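From: Nerys Jenkins
To: puvosstead-floor list
Date: November 1, 2023
Subject: Re: [puvosstead-floor] Picking cells and the February rota

Myrtle Dunleavy wrote:
> Can someone tell us what the four of us on returns sorting will be doing
> once the arm takes the mixed bins? Rizal says it is only for small items
> but the rota for February has us down as "cell support" and there is no
> description of that job anywhere. Also, do we still have a pick rate?

Myrtle, all,

I asked Melati Halim at Zarano yesterday and went through the rota with Mawar after that. Answers as far as I have them.

Cell support means filling the bins, clearing the ones the arm gives up on, and logging each stop on the tablet. You will not be lifting out of the deep totes any more. That work goes to the day crew at Govindasamy, who have the lift table.

The arm gets household smalls only: brushes, bottles, desk items, that sort of thing. Clothing, glassware and anything over the bin height stays with people. Rizal was right on that.

Pick rate: the personal rate of 30 an hour stops for anyone on cell support. Mawar wants it in writing from Plidby before February and so do I. Until you see it in writing, assume the old rate applies.

In the October trial the arm was given 663 items and placed 509 without help. The rest were cleared by hand, mostly by Rizal, and he says see-through packaging was the worst of it. He also says the waiting is harder on him than the sorting was. You stand there, it tries again, you can't walk off. I have asked for a stool at the station and for people to swap every two hours. The stool is agreed. The swap is not, so if you have a view on it please send it to me by Friday.

Nobody's contracted hours change. Evening overtime on returns probably will, and I don't have a figure for that yet.

Training is one half day, paid, at Puvosstead. Two people at a time. Tell Mawar which mornings you can't do. Please keep sleeves and lanyards clear when you reach into a bin, even if the arm looks parked. Press stop first.

Nerys 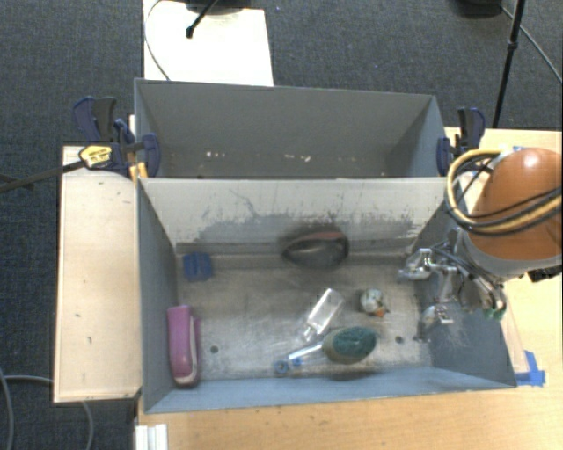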